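A Sunday among the painting robots at Gulgate

I had meant to go to the Gulgate open day last year and the year before that, and both times something got in the way, so when I finally got off the bus at twenty past nine on Sunday morning I was rather pleased with myself and also an hour early. The café was open, thank goodness. The cheese scones are very good and they will warm them for you if you ask.

For anyone who hasn't been, Gulgate is the old seed warehouse by the canal, now let out floor by floor to small workshops and research outfits, and once a year they all open their doors together. You get a paper map, a sticker, and a great deal of stair climbing. The lift was out for most of the morning, which made for a certain amount of grumbling on the landings. I did the ground floor first (a couple making telescope mounts, very patient with my questions, and a firm called Muli that builds sorting machines for glass) and then worked my way up to the third floor, where I ended up spending most of the day.

Up there you find Fistano, who work on getting robot arms to handle soft and awkward things. Brushes are one of their long-running projects. A painting brush is a horrible object for a robot, as it was explained to me, for the same reason it is a lovely one for a person: it bends, it splays, it picks up a different amount of paint every time, and the way it answers to pressure changes from one stroke to the next.

Azucena Arellano was giving the talks, one an hour, and I liked her at once. Most open day talks are a string of successes. Hers was called "Stroke 83" and it was entirely about a morning in May when things went wrong.

They had set up a long run of 179 brushstrokes, to be painted without anyone stepping in, and for the first 82 all was well. On the next one the arm came down too far. It had been sent to the height where the paper should have been, but the brush had slid in the fingers a little at a time, with each dip into the paint, until there was more brush below the grip than the software believed. The bristles folded flat, the hard end of the brush met the table, and the arm carried on pushing. It did trip its own force limit in the end, but later than it should have. The limit had been raised for a different job the week before, and it had never been put back. The brush snapped and a piece of it flew past the student who was leaning in to look at the paper.

She wasn't hurt, I'm glad to say. Azucena passed the two halves of the brush round the room, and there was a good deal of silence while they went from hand to hand. A gentleman near me asked whether the emergency stop had been pressed, and she said yes, by somebody on the far side of the room, after it was all over — the button was mounted where it was handy for the person at the keyboard and out of reach of anyone by the table.

So they stopped for four weeks and went back over everything. The force limit is now written down with each task and loaded fresh at the start, so an old setting can't hang about. The grip is checked before every dip. There are two more stop buttons, and a line of yellow tape on the floor which we were all asked, very nicely, to stay behind. A lady with a pushchair wanted to know why they hadn't done all this in the first place, and Azucena said it was a fair question and that she had asked it herself. I thought that was handsome of her.

There was some discussion afterwards about whether a softer grip would have been safer. Her view was that it would have slipped sooner. The people from Hirora, who make the rubber pads for gripper fingers and had a stall across the corridor, disagreed quite cheerfully, and the two camps were still at it when I went off to find a sandwich.

I came back after lunch for the painting itself, and got a spot right up against the tape. It's slow work to watch, and strangely restful. I stayed for three rounds of it and missed the printing workshop altogether, which I had promised my sister I would see. 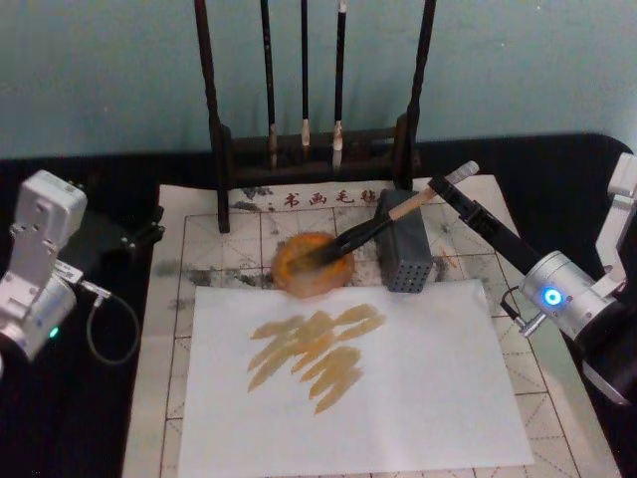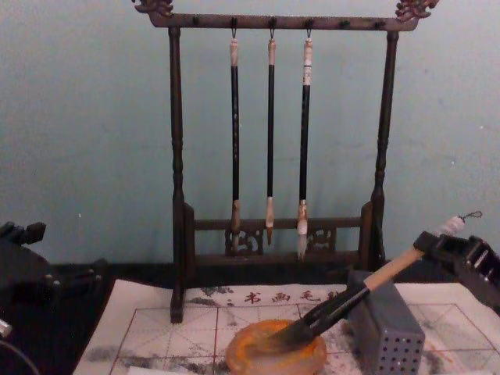

Brush in the orange at Fistano, third floor, with the three other brushes hanging on their rack.

The lift was working again by the time I left, and I took it. If you're going next year, the bus stops right outside but there is only one an hour on a Sunday, and the café stops serving hot food at two.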